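Jonum Orange Knit Top

Item 824, from the Esomel knitwear shelf

Okay, so I've been putting off writing this page because I kept wearing the thing I was supposed to be writing about. I'm Savvas Stamatopoulos, I look after the knits here at Esomel, and the Jonum is the one I get the most mail about. Nearly all of that mail asks the same question: is it really that orange?

Yes. It's really that orange! We've had people hope for rust or pumpkin or something a little sleepy, and I'd hate for you to open the parcel and be let down. In the creases it goes deeper and redder, and where the light hits it flat it's bright, bright, bright. If you want quiet, have a look at the Grenus in oatmeal (lovely top, totally different mood).

How it feels and hangs

The Jonum is a soft, smooth jersey with a matte finish, so no shine to it at all. It's got some weight, enough that it drops into big loose folds when you pick it up, and it bunches in a nice relaxed way when you push the sleeves up. The band is ribbed, with fine vertical ribs, and you can feel the change with your thumb when you get to it.
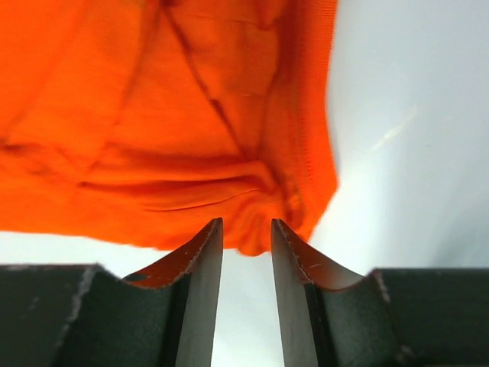 I'm fussy about ribbing. A cheap rib goes wavy after a month and then the whole top looks tired, and I've sent back plenty of samples over exactly that. Spyros Tzanetos, who does our fit checks, wore his Jonum through a full winter of dog walks and the rib on it still springs back. He did manage to put a hole in the elbow, but that was a fence.

Fit

It runs a touch roomy in the body and normal in the arms. I'm between sizes and took the smaller one, and I can still get a T-shirt under it. If you like it long and slouchy, go up. The shoulder seams sit a little forward, which I didn't love on the hanger and then forgot all about once I had it on.

Details, for the people who skip down to this part (I'm one of you):

Color: Orange. One color only, sorry.
Fabric: Cotton jersey with ribbed bands
Weight: Medium
Sizes: XS to XXL
Price: $154
Care: Cool machine wash, inside out, dry flat

Washing and folding

Please wash it on its own the first couple of times, or with other reds and oranges. I mean it. I have a pair of socks at home that used to be white. After that it's calmed down and you can treat it like anything else in the basket.

When it comes out of the machine, give it a good shake, pull the body straight, and lay it down flat. It'll be a crumpled heap at first and that's fine, the jersey lets go of most wrinkles by itself overnight. Don't hang it up by one corner, it's heavy enough to pull into a point and you'll be steaming that out before you can wear it.

For folding, I lay it face down, bring both sides in, fold the sleeves back along the body and then go up in 2 folds from the bottom. It makes a tidy block that stacks well, and it's very easy to find in a dark closet, as you might guess.

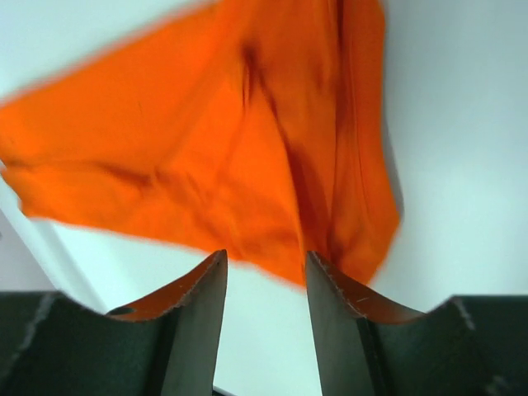

Shipping and returns

Orders placed before 2 in the afternoon leave the warehouse the same day, except on Sunday. Try it on, walk around the house in it, ask whoever's home what they think. If it isn't for you, fold it back into its bag and use the label in the box. Exchanges for another size are free, and I'd much rather swap one than have it sit in your drawer.

We don't put a lot of paper in the parcel anymore. There's the top, the bag, the return label and a small card with the care notes on it, in case you lose this page.
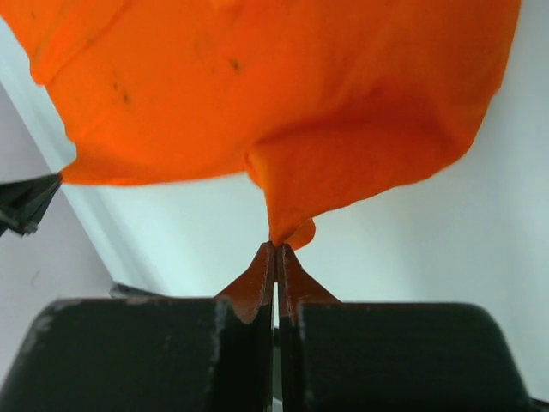 Mavromatis, November

The new batch is in! XS and XXL went first last time, so both of those are better stocked now, and the middle sizes are all on the shelf. Same jersey and same orange as before, and I've left the price alone. If you were on the waiting list you should have a note from me in your inbox by Tuesday, and if you don't, write to the shop with 824 in the subject line and I'll set one aside for you.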